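Furnositz opens fabric sample service for small cafés and guest houses

Ristow, May – Furnositz, the supplier of upholstery and table fabrics, is starting a sample service for small cafés, guest houses and reading rooms. Until now, full sample sets were sent only to furniture makers and larger hotels. From this month every business can order up to 8 fabric pieces at one time and keep them for three weeks.

The service was tested during the winter with customers in Ristow and Hulme. In this period the company sent out 3,157 fabric pieces. Most of the orders came from owners who wanted to change the covers of existing benches and chairs and had no plan to buy new furniture.

"A small picture on a screen does not tell you enough about a cloth," says Khurram Tarar, head of sales at Furnositz. "Our customers want to put it on the bench, look at it in the evening with their own lamps, and then decide. We wanted to make this possible also for a place with only five tables."
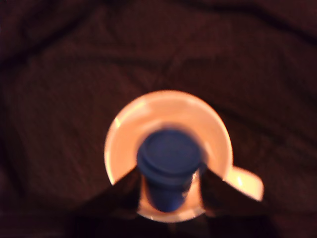 A white ceramic mug on dark maroon-brown fabric, under warm light.

The collection has 83 colors at the start. The dark reds and browns were the most requested during the test, followed by gray and a soft green. All samples are cut large enough to cover a normal chair seat, and each one carries a label with the care instructions and the article number.

Together with the service, Furnositz is opening a new cutting room at its Imura warehouse. The room has 600 square meters and will handle all sample orders. Returned pieces are checked there, cleaned and sent out again.

"We had to learn how to work with many small parcels – before, we were sending mostly full rolls," says Jörg Lenz, who manages the Imura warehouse. "The team has now its own packing tables, and an order received before noon leaves the house on the same day."

Orders can be placed by telephone or through the Furnositz customer page. The samples are free of charge, the customer pays only the return postage. Press contact: Furnositz press office, Ristow.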